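Writing letters again

I started writing letters by hand in July, mostly to get my handwriting back. I had a bank form to fill in and the woman at the counter asked me if a word was "Tuesday" or "Teresa." It was my last name.

The first letter went to Ilgın Kılıçarslan, who I shared an apartment with in Gekthorpe for two years. I bought a pad of lined paper and wrote five pages. My hand hurt by page two. I wrote about the new bus route, my sister's divorce and a soup I had been making too often, and mailed it before I could read it over.

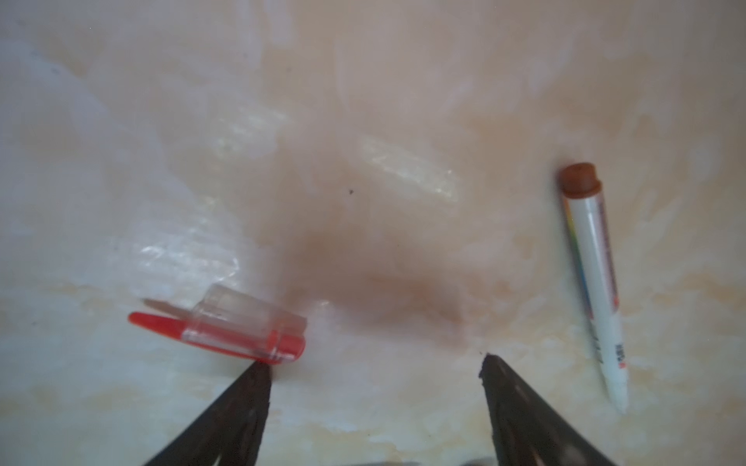 She wrote back in three weeks. I had forgotten how long that feels. In the meantime I checked the mailbox like a kid, and when her letter came I left it on the counter until Sunday so I could sit down with it.

Her letter was better than mine. She had answered things I said, in order, and then asked me questions. I had mostly reported. So for the second one I kept her letter next to me and went down it a paragraph at a time – that made it much easier to get going.

I have tried a few pens. The gel ones smear because I'm left-handed. A plain ballpoint with a medium tip is fine and I've stopped looking. Paper matters more to me than I expected. The cheap pad let the ink show through, so I was only using one side of each sheet. I now use a heavier pad from Staniforth, the stationery store next to the dentist, and write on both sides.

I write in the evening, usually after the dishes. An hour gets me a page and a half. I don't do drafts. If I spell something wrong I cross it out and keep going, and Ilgın does the same – one of her pages had a whole paragraph scratched out with "never mind" written over it.

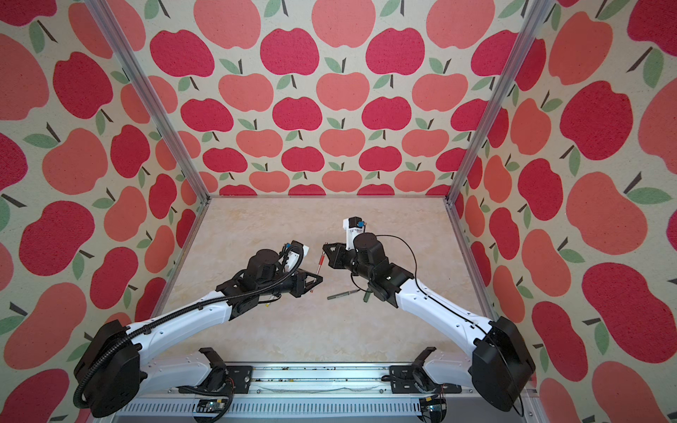
Who else I'm writing to

My uncle in Brornilach is next. He doesn't use email and he never picks up the phone, so a letter is probably what he wanted all along. I have his old address and will have to ask my mother if it's still good.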